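Risville Kabaddi League: Frequently Asked Questions

How many players are on a team?

Seven on the mat and up to five on the bench. A team needs at least six present to start a match.

How long is a match?

A match has two halves of 20 minutes, so 40 minutes of play in all. Teams switch sides at the break. The clock stops for injuries and for time-outs called by the captain. Each team gets two time-outs per half.

Do I need to have played before?

No. Most new players in Risville had only seen the sport on TV before their first practice. Beginners start in the Callbridge group and can move to a league team when a captain has an open spot.

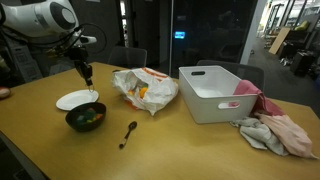
By the Prurnix Sports Desk
Updated in June

What should I wear?

Shorts, a T-shirt and mat shoes or bare feet. Take off rings, watches and chains, and trim your nails. Captains check this before every match.

How does a raid work?

One raider crosses the middle line, tries to tag defenders and has 30 seconds to get back. The raider has to keep saying "kabaddi" the whole time. If the defenders hold the raider on their side, they get the point.

How many teams are in the league?

There are 4 in the open division and 2 in the under-18 division. The under-18 teams play each other and also travel to Liao for matches.

How many people come to watch?

The largest crowd so far was 1,787, for last season's open final. Regular matches are much smaller and you can sit where you like.

What happens if a match is tied?

In the regular season each team takes points for a tie. In the final, each side gets five extra raids.

Can I sign up in the middle of the season?

Yes, for practice. League rosters close after the second round of matches.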